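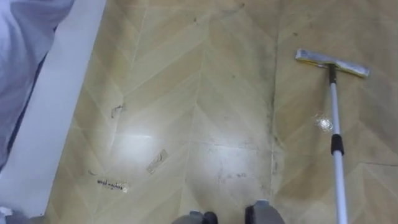

*Page last changed: April, by Su-chen Chou*

# Sultov: getting donated furniture to families faster

Our project started with a question from our social enterprise class: why does a good used bed sit in a warehouse for weeks when a family three streets over has just been given an apartment with nothing in it? I picked this one from the list the first day and I still think it was the best one on there.

We worked with Awwad, a small charity that furnishes homes for people coming out of shelters. They collect from donors, store everything in one building, and deliver when a caseworker sends a request. What we built with them is called Sultov. It's a matching sheet plus a text message service, and it runs on top of the spreadsheet they already had.

## What we looked at first

Awwad let us read their delivery records, with the names taken out. There were 2412 items in the log and 1511 of them had gone out to a home. The rest were still in storage, or had been passed on to a thrift store, or had no final entry at all. We spent a lot of time on that last group! Many turned out to be double entries, where a table and its chairs had been logged once together and then again as separate pieces.

We also sat with the dispatcher for two mornings. This was my favorite part of the whole term. She keeps a huge amount in her head – which buildings have no elevator, which donors will hold a couch an extra week, which landlords want the truck gone by noon – and almost none of it was in the log.

## What we made

- A request form with five questions, short enough for a caseworker to fill out on a phone
- A column for stairs and door width
- A text to the donor asking if they can hold the item until a home is found
- A list each morning of open requests that match something already in storage

The texts go out through Grarkeo, which our department already had an account with. We tried Vustutau first for the form, but it wanted every caseworker to make a login and several of them gave up at that step, so we moved to a plain web form.

## How it went

The caseworkers liked the form right away. One wrote back that she had sent in a request from the bus. The donor texts were slower to catch on, and our first version sounded like a bill reminder. We rewrote it with the dispatcher's own wording and people began to answer.

The matching list still misses things. It treats "dresser" and "chest of drawers" as different items, and it can't tell a crib from a toddler bed unless someone typed it in carefully. I'd love to see next year's group take this on.

We can't say yet how much time Sultov saves. The old log only had a month for many pickups, so there isn't a fair starting point to compare with. The new sheet records both the pickup and the delivery date.

## Still to do

- Spanish version of the form (draft is done, needs a second reader)
- Merge the item names
- Hand the Grarkeo account over to Awwad before summer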